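Notebook, sim bench – July, entry after the open day at Lukau

Written up the same evening from my own notes and the chat log. Clyde Obi ran the demo machine, Julián Miranda talked, I logged. Valeriano Calvo looked after the second screen and the door.

Purpose of the visit as agreed with Marín: show their group the simulated room running in Rirkix, let them ask for runs, collect requests. No hardware promised and none shown. They had been told this twice and still asked for it at the door.

09:40. Machine up. First load of the room failed on a missing texture path. Clyde had renamed the asset folder the night before. Fixed with a symlink, which should be replaced with a proper entry in the config. Second load OK.

10:05. First group in, 17 people. Julián gave the short introduction (room, arm, marker, what the planner gets and does not get). He skipped the part on contact settings because the group was mostly from logistics. Good decision, they wanted to see motion.

Start of the run used the low view at the gripper. I prefer it for visitors since the marker is large and they can follow what we mean by pose error.

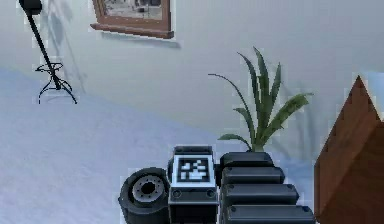 Low view, marker up, plant and coat rack behind the gripper.

Questions from the first group, in the order I wrote them down:

Does the marker need to be there in simulation, where the pose is known anyway? Answer from Julián: no, but the detection code is the same code we run on the real cell, and we want it exercised. The true pose is logged next to the detected one.

Why is there house furniture in it? Answer: the scene set is domestic. Swapping in shelving is possible but the collision meshes would have to be made. Clyde put this at two days of work. I would put it higher.

Is the light fixed? Yes for the demo. Shadows on the wall stay where they are, so the detector has an easy time of it. I noted that we should say so up front next time.

How close can it pass the block? We had the clearance limit at 20 mm for the day. Ignacio Calvo asked to see it lower. We declined during the public part and offered the log from last month's sweep.

10:50. Run 2 of the morning stopped with a planner timeout. Not a crash, the window stayed live. Julián kept talking and Clyde restarted from the saved state. Cause found afterward: the leaf mesh of the plant was loaded at full resolution and each collision check was going through every leaf. In our own tests we use the simplified hull. The demo config pulled the full one by mistake. Same root cause as the texture problem, i.e. the renamed folder and a fallback path that should not exist.

11:15. Second group. Smaller and more technical. Emiliano Arrieta from Viltitness came with this one and had read the interface notes. He wanted to know how we keep time between the physics step and the rendered output. Showed him the clock page. His point, which I think is right: we stamp the images when they are written, and the stamp should be taken at the step that produced them. The offset on the demo machine was 56 ms at worst. On the bench machine it is lower, but I have no recent number.

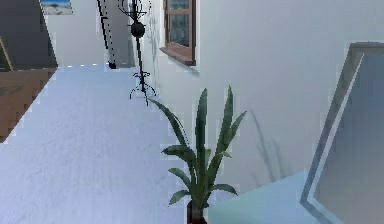 He also asked whether the jagged edges on thin geometry bother the segmentation. They do. Thin poles and wire shapes lose pixels from one view to the next and the mask breaks up. Turning up the sampling helps and costs almost half the throughput, so we leave it off for bulk runs. Emiliano suggested rendering only the masks at higher resolution and reducing them afterward. Valeriano thinks this can be done without touching the color pass. To be tried on the bench first.

Discussion on glass and mirrors was short. Depth on such surfaces in the simulator is clean and on a real sensor it is not. We have no noise model for it. Marín would like one before they use our data for anything near a window or a mirror. Reasonable request, no date given.

12:30. Closed. Machine left on for the log copy, then shut down by Clyde.

Remarks for the next one:

The clearance readout is too small to read from the second row. Larger font, or put it on the second screen.

The restart from saved state is quick enough to do in front of people – keep the state file on the local disk.

Handouts had the old unit convention on the back page. Reprint before anyone quotes from them.

Open items

Clyde: remove fallback path, fix asset folder entry, delete my symlink.
Valeriano: mask-only render at higher sampling, compare on thin objects.
Julián: send sweep log to Ignacio, reply to Marín on the depth noise question.
Me: move the time stamp to the physics step, then measure the offset again on both machines. Pull the plant hull into the demo config and rerun the sequence that timed out.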